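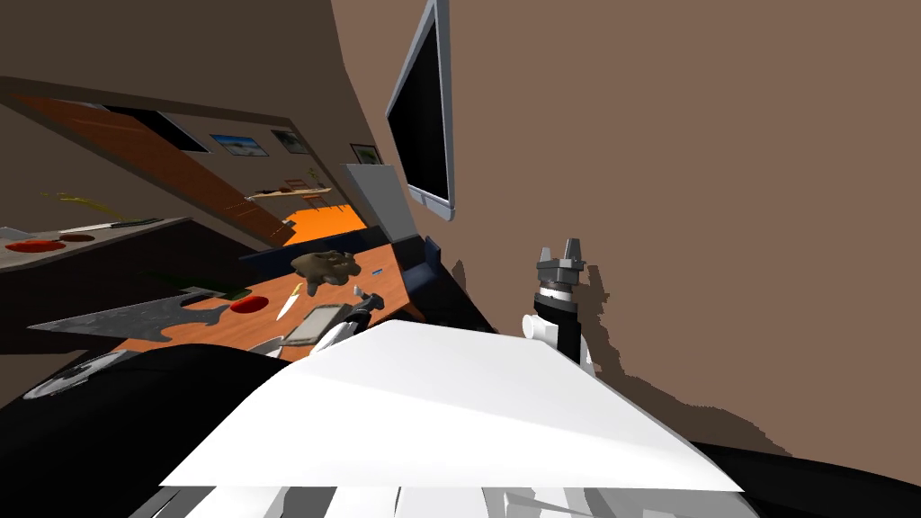

How to hand your first kitchen task to a robot (and keep your cooks happy)

I run the prep kitchen at Stadora, where we turn out 1,440 lunches on a normal weekday, and for the past year I've been helping our people move the dullest jobs over to a two-armed robot. I love this work! The part I get asked about most is how to begin, so these are the steps we follow, in the order we follow them.

Step 1. Ask the crew which job they'd give away

Put a sheet of paper by the time clock and leave it up for a week. Ours came back with "moving boards and trays" at the top, well ahead of anything with a knife in it. Cooks like cutting. They don't like walking a tray to the other end of the table 80 times before noon.

Step 2. Write the job down as one person does it

Stand next to someone and note every reach. Simão Bastos did the tray job for us while I scribbled, and he kept stopping to say "oh, I do that too" – he was turning each tray a little so the next person could grab it. That small turn went into the task list, and it saved us a lot of grumbling later.

Step 3. Build the room in simulation

Model the table, the counter and the chairs at their real heights, then add the clutter you'd find on a busy morning: plates, knives, a bowl too close to the edge. A tidy model teaches you very little. We ran 4,000 tries this way before any hardware came through the door, and the cooks were welcome to sit in and shout out what was missing (they had plenty!).

Step 4. Decide who is in charge of it

Pick someone from the floor and pay them for it. Pascal Riviere was on dish duty when he took over our trial runs, and he now sets up the morning tasks, reads the error log and trains the others. His hours changed as well – he starts earlier and leaves before the lunch rush. Talk that through before the first day.

Step 5. Start with one table and one shift

Keep the old way going right beside it. Mark the robot's reach on the floor with tape, show everybody the stop button, and have each person press it at least once. Knives stay with people during this stage.

Step 6. Share out the time you get back

This one matters most to me. Our crew chose a longer break and an extra hour a week for trying new recipes. Agree on it in writing, and look at it again after a month or two. We're due to redo ours in July, and there's already a list of wishes taped to the walk-in door.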